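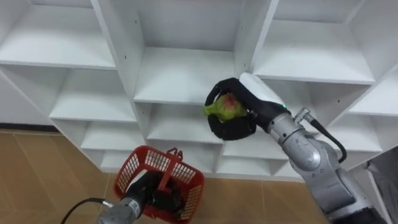

White cube shelving with the compartments empty.

How to Plan a Desert Road Trip in a Rental Car

By Roland Bramwell
Updated April 3, 2018

I have driven the loop between Sornindale and Clollia four times now, twice in summer, and people keep writing to ask how to set it up. These are the steps I follow. Most of them apply to any long drive through hot, empty country where the towns are far apart.

Step 1. Pick your month

February is the best month if you can get away. The days are warm enough for short sleeves and the nights get cold, so bring a jacket. In midsummer you will be driving at dawn and again in the evening, and spending the middle of the day indoors with the blinds down. That can be done, but you will cover less ground and you should add at least two nights to the plan.

Step 2. Work out the real distance

The full loop on my last trip came to 1,410 miles on the odometer. The map said less. Side roads to viewpoints, a wrong turn outside Clollia and going back for a forgotten phone charger all add up. Take whatever number your map gives you and assume you will drive more.

I plan for no more than five hours behind the wheel per day. On gravel, I plan for three.

Step 3. Book the car

Reserve early and read the mileage terms before you pay. Some contracts include a daily allowance and charge for every mile past it. Others do not allow unpaved roads at all, and if you get a flat on one, the tow is yours to pay for.

At the counter, check these before you sign:

Spare tire. Open the trunk and look. Many newer cars come with a can of sealant and no spare.
Jack and lug wrench. Make sure both are there.
Air conditioning. Run it for five minutes with the car parked.
Windshield. Take photos of any chips with your phone.
Coolant level. Ask the agent to check it with you while the engine is cold.

If there is no spare, ask for a different car. I waited an hour and a half for one in Sornindale and would do it again.

Step 4. Plan your fuel stops

The longest stretch without gas is the one from Sornindale to the Ruvunon turnoff. Fill up before you leave town even if the gauge says three quarters. The station at Ruvunon closes early on Sundays and the card reader on the second pump has been out both times I stopped, so carry cash.

My rule is to fill up at half a tank. Running the air conditioning all day uses more gas than you may be used to, and so does climbing.

Step 5. Load water and food

Carry one gallon of water per person per day, plus one extra day's worth that you do not touch. Split it between several containers so that one leak doesn't cost you everything. Keep them out of the sun, on the floor behind the front seats.

For food, skip chocolate and anything with mayonnaise. Nuts, tortillas, canned fish, oranges and crackers all hold up. A cheap foam cooler lasts about two days before the ice is gone, and you can buy more ice in Clollia.

Step 6. Download your maps

You will lose your phone signal within half an hour of leaving town. Save the maps for the whole region while you still have Wi-Fi, then put your phone in airplane mode and check that they open. I carry a paper map as well. Write down the address and phone number of each night's lodging on a piece of paper and leave a copy with someone at home, with the time you expect to arrive.

Step 7. Drive the pass in the morning

The road tops out at 2,215 meters, or a little over 7,200 feet. Start before eight. Turn off the air conditioning if the temperature needle starts to creep up, and use the pullouts to let faster cars by. On the way down, shift to a lower gear and stay off the brakes as much as you can. The speed limit on the far side goes back up to 80 kilometers an hour, but there are loose stones on the curves and I go slower than that.

Step 8. Know where to stop

My friend Saqib Mengal has done this route in both directions and prefers to go counterclockwise, which puts the sun behind you in the afternoon. I agree with him. Spend two nights in Clollia, where the Grgić guesthouse has thick walls, covered parking and breakfast from six. Ask for a room at the back. The front ones get the trucks.

If the car breaks down

Pull well off the road and put the hazard lights on. Raise the hood. Stay with the car, on the shaded side, and drink water at regular intervals. Do not set out walking for help in the daytime. On the main road another vehicle will usually come along within the hour. On the side roads it can be much longer, so don't take them late in the day.

Returning the car

Wash the dust off before you hand it back. There is a coin wash two blocks from the rental lot in Sornindale, and it takes quarters only.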